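Still No Robot to Clear the Table, Pisstead Firm Reports

By Florin Iordache
8/14/18

PISSTEAD. Anyone holding off on the dishes until a machine comes along to do them should run the hot water. Prekari, the small automation outfit above the old shoe store on Barbu Street, has finished its spring and summer round of household trials, and the results were read out to a polite crowd at the public library last night. The crowd had been promised the future of housework. It got a slide show, two kinds of cookie and a table of figures in very small type.

The headline number is 1126. That is how many times the company's test arm, a bench-mounted unit called the Falel, was asked to pick up a piece of tableware and put it somewhere else between the start of May and the end of July. It dropped, tipped, pushed away or simply declined to pick up the item on 169 of those occasions. A further 14 attempts were listed in the report as "unresolved," a word that prompted a question from the second row. An unresolved plate, the company explained, is one that the machine was still holding when everyone went home.

Prekari considers this a good year. By the standards of the business it probably is. By the standards of a kitchen, it depends how attached you are to your plates.

"People see the arm do it once and they want to know when they can buy one," said Lorna Baptiste, who runs the trials. "Then they see it do it forty times in a row and they stop asking."

The trouble, as she laid it out, starts with the fact that a plate is a terrible object. It is flat, it lies flat, and it is usually smooth. A person slides a fingertip under the rim, tips the thing up and has it in hand before any thought has taken place. A machine has to find the rim first, and then decide how hard to squeeze. Too soft and the plate swings down like a trapdoor. Too hard and it squirts out sideways, an event the report calls "lateral departure." There were enough lateral departures in June for the company to put a foam mat on the floor.

Much of the work now goes into the part before any arm is involved. The pinching is done by people using hand-held grippers, in the hope that a machine may one day learn something from how people go about it. It is slow work, and it makes a competent adult look like somebody trying to win a stuffed animal at the fair. 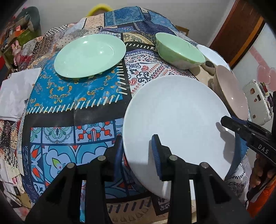

A white plate gets the two-finger treatment, with the rest of the tableware still to go.

Tablecloths got a section of their own in the report. In its first months the Falel worked on a plain gray bench, and did so well that there was talk of a demonstration at the county fair. Then somebody laid a cloth down. Patterns, it seems, are a great source of confusion to a machine that is trying to tell where a dish stops and a table begins. Given a print with circles on it, the arm made several confident attempts to pick up the circles. The fair demonstration was put off, and the fair went with a pie auction.

Bowls are thought to be easier than plates, provided they are the right way up. A bowl on its side is another matter. It rolls when touched, and the Falel, having planned its approach to where the bowl used to be, completes that approach with perfect precision. Cups are easier still, and the report is proud of its cups. Baptiste showed a clip of the arm lifting one, carrying it across the bench and setting it down without a sound. The audience clapped. It was then mentioned that the clip had been sped up, and that the trip took a little over a minute.

A man near the coffee urn wanted to know what happens when there is tea in it. That is scheduled for next year.

The household side is only half of what Prekari does, and the shop-floor half is doing better. Another Falel has been at work in the packing room of a candle wholesaler on the edge of town since last fall, putting jars into boxes. The jars are all the same size. They arrive in the same place, facing the same way, under the same light, and no one ever leaves a spoon in one. The wholesaler's floor manager, Gus Okafor, told the meeting he was satisfied with it on the whole. It does not match his fastest packer, but it does not take lunch either, and it has only once boxed a glove.

Asked whether the packing-room model could be brought into a home, Okafor said it could if the home had a conveyor belt.

That is more or less the state of things everywhere, to hear the company tell it. Machines are very good at a job that never changes and poor at one that changes every time, and there is no job in the world that changes quite so much as clearing up after supper. One night it is four plates in a neat stack. The next it is a bowl inside a pan with a fork stuck to it, a napkin over the fork, and a child's drawing under the lot that must on no account be thrown away. Prekari has a name for this too. The report refers to it as "Tier 2 clutter," and notes that no Tier 2 trials were carried out in the current period.

Laundry came up, as it always does. The company made a brief attempt at towels in the spring. The arm folded one in half, and then in half again, and the staff were pleased enough to take a picture of it. The second towel was a slightly different towel. Folding has been moved to the back of the report under "Longer-Term Interests," along with making beds and anything to do with fitted sheets.

There was some talk of price. The Falel is not for sale and Baptiste would not be drawn on what it might cost if it were, beyond saying that for the same money a household could buy a very good dishwasher, and then buy another one for the clean dishes. This got the biggest laugh of the night, and at least one person wrote it down.

She was more hopeful about the long run. The arm's failure rate in July was the lowest of the three months, even with the cloths left on. It can now be shown a plate it has never met before and will generally make a fair guess at where to take hold of it. A year ago it needed to be introduced. She expects the company to move on to putting dishes into a rack before the winter, which would at least give the plates somewhere to be put.

The library's own kitchen was discussed as a possible test site. Branch manager Teresa Whitlock said she would be glad to have the help, and asked if the machine could also do the microwave. It cannot do the microwave.

Prekari is looking for Pisstead residents willing to pick up dishes with the hand-held grippers for an hour or two at a time. No experience is needed, lunch is provided, and participants are asked to bring tableware they do not mind losing. Sign-up sheets are at the library's front desk and at the company's office on Barbu Street, up the stairs on the left. The next public meeting is planned for May.

Coffee cups from last night's event were collected and washed by Whitlock and two members of the audience. It took them nine minutes.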